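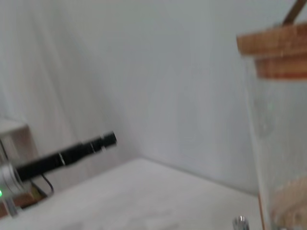 Comment and Opinion | Skills and Automation

Institutions that train robots by demonstration have been slow to say who is fit to give the demonstration. At Cerham the question was left open for 2 years, during which any member of staff with a free morning could take the controls, move the arm through a task and add the result to the record. By March the record held 616 demonstrations. It is the view of this author that a good part of them should never have been kept.

A person who guides an arm by hand feels the weight of the work and the point at which a lid meets the rim of a jar. A person who works by remote control feels very little of this and must judge by eye. Both methods have their place, and the present fashion for treating remote control as the cheaper form of the same thing is mistaken. It asks for a different skill, and that skill takes time to learn. The Candonville workshop requires 6 supervised sessions before a new operator's work is accepted. Cerham required none.

The usual answer is that quantity will make up for care. Hesitation, wrong turns and clumsy grips are said to wash out once enough material has been gathered. This may hold for small faults spread evenly among many people. It does not hold where one operator has supplied most of the material and has the same bad habit throughout. The machine will learn the habit along with the task.

What the arm's own camera records deserves the same attention. An operator standing at the bench sees the whole table and may forget how little reaches the lens at the wrist.

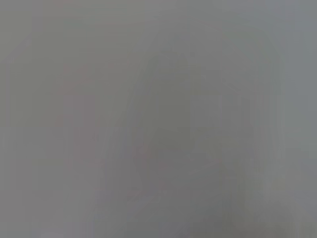

Larysa Nechyporuk takes the opposite view, and has argued in writing that strict rules on who may demonstrate will leave only the neatest work in the record, so that a robot meeting a slipped grip for the first time will have no notion of how to recover.

The objection is a fair one. Recovery ought to be shown, and shown on purpose, by people who know how to do it and who mark it as such in the log. An unmarked mistake is of little use to those who must later decide what to keep. Cerham should adopt a period of supervised practice, name the operator on every entry, and review the existing record before any more is added to it.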